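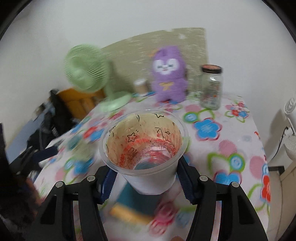

3. Budget et plan d'équipement

3.1 Besoin

Le projet Sinena porte sur la saisie d'objets domestiques légers à l'aide de pinces portatives à deux doigts. La présente section établit les achats nécessaires à la seconde phase, qui débutera en septembre. Elle a été rédigée par Vasanthi Bangera et relue par l'équipe encadrante.

Les gobelets en plastique transparent constituent la catégorie d'objets la plus exigeante pour le choix des patins : la paroi est mince et l'effort de serrage doit rester modéré. Le cahier des charges retient donc des patins striés, interchangeables, fixés sur des doigts ajourés.

3.2 Offres reçues

Deux fournisseurs ont répondu à la consultation.

Mernholm — lot de 2 pinces, patins de rechange compris : 1 760 €. Livraison en quatre semaines, garantie d'un an.

Kollitz — lot équivalent, logiciel d'étalonnage inclus : 3 085 €. Livraison en dix jours, garantie de deux ans.

La société Soriano, également consultée, ne fournit que des pièces détachées et n'a pas remis d'offre complète.

3.3 Analyse

L'enveloppe accordée par le département ne permet pas de retenir l'offre Kollitz sans renoncer au poste des consommables. Le logiciel d'étalonnage ferait en outre double emploi avec celui du laboratoire. Le délai annoncé par Mernholm reste compatible avec le calendrier, à condition que le bon de commande soit signé avant la fermeture estivale.

Un poste de près de 400 € est réservé aux consommables : patins supplémentaires, visserie, objets d'essai et nappes imprimées. Ces dernières servent à varier les fonds lors des essais sur table.

3.4 Recommandation

Il est proposé de retenir l'offre Mernholm et de commander séparément chez Soriano un jeu de vis et de doigts de remplacement, imputé au poste des consommables. L'entretien courant sera assuré par les étudiants, selon la fiche jointe en annexe B. Les frais de port ne figurent pas dans les devis et devront être confirmés par écrit avant l'engagement de la dépense.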